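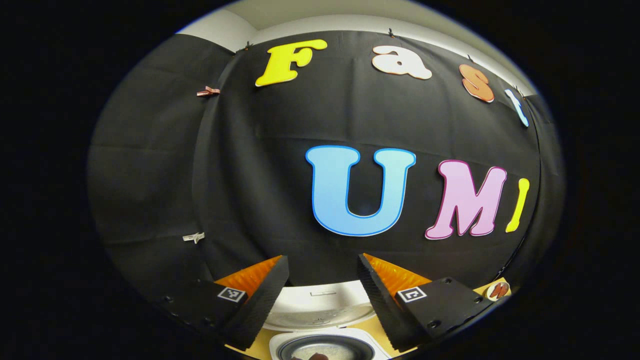
Lettered Fabric Backdrops for a Small Presentation Room
Project report, Display and Exhibit Methods
Stefaniia Hladun and Fadwa Belhaj
March 22, 2020

1. Purpose

The project compared ways of putting large cut-out letters on a black fabric backdrop so that the letters can be read from the back of a small room, stay where they are put, and come off without marking the cloth. The work covered the choice of fabric, the fixing of the top edge, the making of the letters, their attachment and their layout. Lighting was left out. The room lights were used as they are, with the blinds closed.

The question came from the October open house, where the department used a printed vinyl banner. The banner reflected the ceiling lights and could not be changed after a spelling mistake was found. A cloth with separate letters avoids both problems, but the group had no information on how long such letters hold.

2. Materials

2.1 Fabric

Two black fabrics were bought, a brushed polyester sold by Bensaid and a plain cotton from Hurer. Both were cut to a width of 217 cm. The cotton creased more in storage and showed a gray line along each fold. The polyester also kept its folds but the surface between them stayed dark. Neither fabric was hemmed, and the cut edge of the cotton began to fray during the first week. The polyester was used for all later work.

Steaming was tried on the polyester. It took out the small creases and left the long ones from the packet. A second pass did not change this. After that the cloth was stored on a cardboard tube.

2.2 Letters

Letters were drawn in a rounded typeface called Lorine, enlarged until the strokes were wide enough to cut by hand with scissors. Three sheet materials were tested:

Card, 300 g. Cuts cleanly, light, curls at the ends of narrow strokes.
Foam sheet, 2 mm. Stays flat, soft edge, harder to cut on inside curves.
Felt on card. Grips the cloth slightly, heavy, takes twice as long to make.

An outline in a second color was added to part of the set. The outline was cut as a larger copy of the letter and glued behind it. This adds weight but also stiffens the letter.

2.3 Attachment

Four methods were tested: double-sided tape, sewing pins, hook dots (Jisora) and removable putty. All were used according to the instructions on the packet, where there were any.

3. Method

3.1 Holding test

Each letter material was combined with each attachment method, and the letters were placed on the hanging polyester at shoulder height. They were checked once a day for 14 days. A letter was recorded as failed when it had dropped or when any part of it had lifted more than 1 cm from the cloth. Drafts were not controlled. The door to the corridor was used as normal.

3.2 Reading test

Readers stood 540 cm from the cloth, the longest distance available in the room. They were shown short words in different colors and asked to read them aloud. A total of 30 readings was taken. The words were changed between readings so that a reader did not see the same one twice. The reader turned away while the letters were moved.

3.3 Layout test

Two layouts were compared. In the first, all letters stood on one straight line marked with a chalk thread. In the second, a smaller word was set on a curve over a larger word. The time needed to place the letters was noted for both, along with the number of corrections made after stepping back.

4. Results

4.1 Attachment

Tape held well on card for the first few days and then let go at the corners. On foam it lasted longer. It pulled fibers out of the cloth when removed, and a letter could not be put back in the same place with the same piece.

Pins did not fail with any material. They were visible as small points on light letters, and they bent the narrow card letters. Placing them took longer than any other method, as the pin has to pass through the cloth and back without lifting it from the wall.

Hook dots held foam and felt letters for the full test. With card the dots separated from the letter and stayed on the cloth. A thin layer of craft glue between dot and card corrected this, though the repair was only tried on a few letters.

Putty failed with all materials, in most cases overnight. It also left a mark that could be seen from the side.

4.2 Color

White, yellow and light blue were read without hesitation at the full distance. Orange and pink were read correctly but more slowly when placed next to each other. Dark blue and violet were misread several times and were dropped from the set. An outline helped most on letters with a closed shape, such as a lowercase "a", where the small opening tends to disappear. On a plain capital "I" it made no difference that could be noticed.

A mixed-color word was not harder to read than a single-color word, provided that all of the colors were light. We had expected the opposite.

4.3 Layout

The straight line took less time to place but showed every error. A letter out of line by the thickness of a finger was pointed out by readers who had not been asked about it. The curved word took longer to place and drew no such comments. Uneven spacing was less noticeable on the curve as well.

Letters placed across a fold tilted when the cloth moved. Moving the word a short way to one side was quicker than trying to flatten the fold.

4.4 Top edge

Clips along the top edge were preferred to tape or a sewn channel. They can be shifted one at a time to take up slack. When the clips are too far apart the cloth sags between them and the letters underneath lean toward the lowest point. Adding a clip fixed the sag in most cases – the rest needed the whole edge to be rehung. A weight in the bottom edge was discussed and not tried.

5. Sources of error

The readers were all students of the department, and most had seen the letters being cut. The typeface was not varied. The holding test was run once per combination, so a single badly pressed letter counts as a failure of the method. Humidity was not measured. The felt letters were made by one person and the card letters by the other, and the quality of cutting was not equal.

6. Recommendations

Brushed black polyester, rolled for storage.
Foam letters in light colors with hook dots, two dots on narrow letters and three or more on wide ones.
Outline on letters with closed shapes.
Clips along the top edge, adjusted before any letter is placed.
Small word on a curve, large word under it.

7. Further work

The cost of the foam set was higher than planned, and the offcuts were large. A nesting plan for the sheets would reduce this. The group would also like to repeat the reading test with people from outside the department and with the blinds open. The remaining letters and the cutting templates are in the flat drawer under the plotter, sorted by color. The templates for "Q" and "X" have not been cut yet.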